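**Where We Ate: Lerley, by way of Cadis**

26/07/2020

The plan was to be home by noon. The plan is always to be home by noon. But the ferry back from Butadach was running on its summer timetable, which as far as I can tell is the winter timetable with a sun printed in the corner, and so we rolled into Lerley at half past one with nothing in the car but a sleeve of crackers and some gum.

Lerley has a population of 1,316, according to the sign, and two places to eat, according to me. One was closed for a family reunion. The other was Gil, a diner painted the green of a hospital corridor, with a takeout window cut into the side wall and picnic tables set well apart on the grass. We wore our masks up to the window, shouted our order through a sheet of plexiglass, and were handed a buzzer in a sandwich bag. The buzzer never buzzed. After a while a girl leaned out and yelled "fish!" and four parties stood up.

The fish, when we had settled whose it was, was very good. Perch, in a thin, crackly batter, with the kind of coleslaw that has had a night in the fridge to think things over. My wife had the patty melt and would not share it, so I can report only that it was on rye and went quickly. Fries are extra. Get them anyway, and ask for the malt vinegar, which they keep behind the counter as if it were prescription strength.

I should say something about the pie. The board listed cherry, peach and "other." I asked what the other was and was told it was rhubarb, but that they were tired of explaining rhubarb. I ordered it out of solidarity. It was sour enough to make my ears move, and I'd drive back for it tomorrow, ferry permitting. The crust is made with lard and they are not shy about it. There's a sign.

Prices are what you'd hope. Lunch for two with pie and two iced teas came in under thirty dollars, and they take cards now, although the card reader lives on an extension cord and has to be passed through the window like a baby.

If you go, a few practical notes. Gil is open for lunch only until September, when they say they'll see. Park on the church side of the street. The diner side belongs to the feed store, and the feed store has opinions. There is one restroom, around back, with a key attached to a whole soup ladle. And don't put your faith in the highway sign that says the diner is 300 yards ahead. I paced it off afterward to settle an argument and got closer to 600, though I did have pie in me by then and may have been taking shorter steps.

We went home through Cadis, which adds twenty minutes and is worth it for the farm stand at the bottom of the hill. It runs on the honor system: a coffee can, a slot in the lid, and a handwritten card asking you to please stop leaving Canadian quarters. We bought tomatoes, a dozen ears of sweet corn and a jar of pickled beans that I had no intention of buying until I saw somebody else reach for the shelf.

Supper that night was the corn and not much else. Five minutes in boiling water, butter, salt, paper towels in place of plates. I've read the recipes that want lime and chili and crumbled cheese on it, and I have nothing against them in February, when corn needs the help.

Next issue: the new breakfast menu in Butadach, assuming the boat goes.

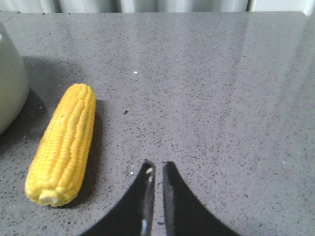 *Yellow corn, husked. Butter not shown.*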